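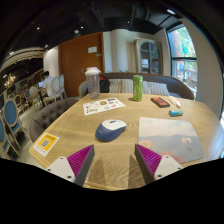
Student Work > Health and Ergonomics > Mouse Use and Wrist Comfort

Mouse Use and Wrist Comfort in Long Homework Sessions
Przemysław Sadowski and Ruwan Barua
May 2019

We wanted to find out if the way students set up a computer for homework has anything to do with sore wrists. We asked 40 students to keep a log. Each time they worked on a computer for more than an hour, they wrote down what they used, how high the table was compared to their elbow, and how their wrist felt at the end on a scale from zero to five. We collected 492 entries. Of the 40 students, 33 used a mouse and seven used only the trackpad.

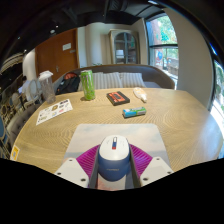 Table height mattered more than we expected. Students whose elbow was lower than the tabletop gave higher soreness scores, and this was true for mouse and trackpad users. Most of them worked at a kitchen or dining table, where the chair could not be raised. The type of pad made little difference. A thin, flat one such as the rectangular pad with the blue and white cloud print gives the wrist no extra height, and students with that kind scored almost the same as students with no pad. Only three people had a pad with a gel rest, so we left them out of the comparison.

Breaks were the second thing we looked at. Students who got up at least once an hour had lower scores at the end of the session. A few wrote that they forgot to take breaks when they were close to a deadline, and their worst scores came from those days.

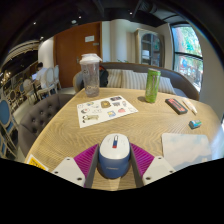
The log did not ask what kind of work the students were doing, and it should have. Writing an essay uses the mouse much less than drawing or editing video. We also did not measure hand size. Two students started in January and stopped after a week when they had exams, and their entries are still in the total.

If we did the project again, we would measure the tables ourselves. Several students guessed the height, and one changed tables halfway through without telling us until the log was handed in.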